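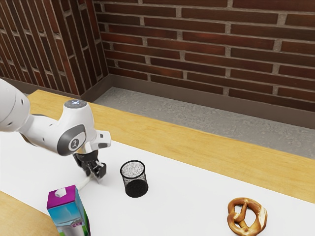 July, 6:40 in the morning

Slept badly again. The fan in the bedroom has started clicking and I was up before five, so I made coffee and went through the cue sheets for the Flullham regional. The route is 62 miles now. It was longer, but the county closed the bridge at Orkik and Teófilo had to send everyone back along the river road. I prefer it this way. The climb comes early and the last stretch is flat.

Rode 2 hours before work. Legs fine, left knee sore on anything steep. Ye-ji says my saddle is too low and she is probably right – I moved it down in April and never moved it back. Raised it a little when I got home. Will try it tomorrow.
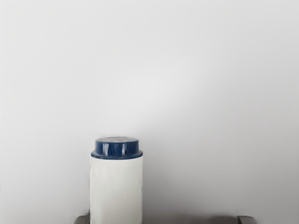 Flullham Wheelers, Touring Section

Meeting at seven tonight, mostly about the start times. Nam-gil wants the slow group out first so that we all reach lunch together. Sointu thinks they will be passed on the narrow part after Werkent and won't like it. I sided with Nam-gil. We voted and it will be the slow group first, at 7:15, with the rest leaving half an hour later.

Entries stand at 102, which is more than last year. Ye-seo has the list and is chasing the people who haven't sent an emergency contact. I said I would call the church at Ma to ask if we can fill bottles there again.

Came home by the back road. It was still light and the hay was down in the big field past the creamery. Ate cold rice and the last of the beans. I have to buy tubes, and I have to call my brother about the car. The fan is still clicking, so I have moved my pillow to the couch.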